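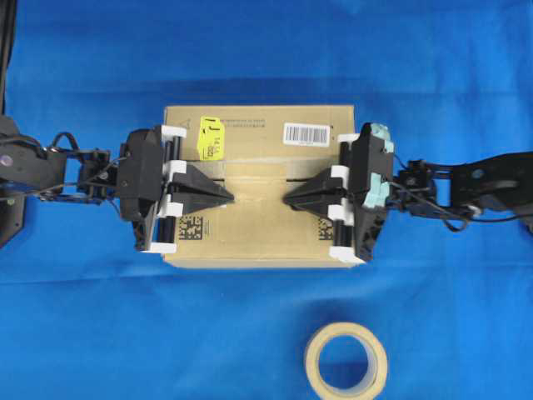
Packing and Dispatch, Session 4: The Box
Tutor: Driss Benkirane, Holstead site

Last Friday eleven of you taped a box shut and four of you remembered to put something in it. We proceed.

1. Closing
Short flaps first, long flaps over the top, edges meeting in the middle. One strip of tape along the seam, running 60 mm down each end. If the flaps overlap, you have folded it wrong, and more tape is merely a way of hiding this from me.

2. Reading the edge
Corrugated board is a wavy layer, the fluting, glued between flat ones. On a cut edge it shows as a row of little zigzags. Crushed fluting has no strength left, however smart the face looks.

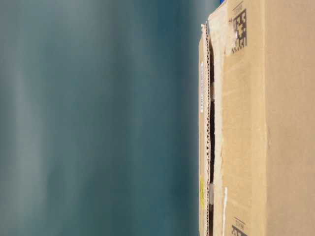

3. Reusing boxes
Etdale reuses everything, including jokes. Scuffs and faint creases are fine. A torn edge with the fluting showing is a matter of judgement: under 300 g, carry on; over 400 g, find another box.

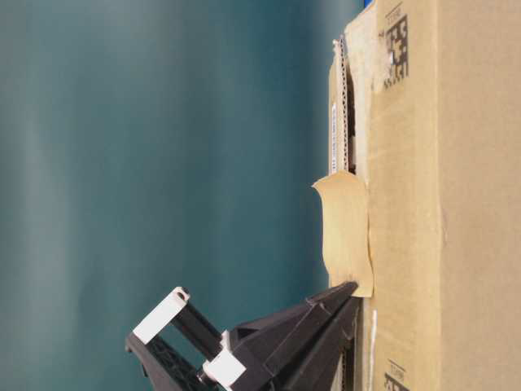 Old labels are the greater menace. Cover or peel every barcode before yours goes on, or the parcel may set off for its previous address with great confidence. See the Urik returns sheet, line 241, for how that ended.

For next week: read the Asfaw notes on void fill, and bring your own tape.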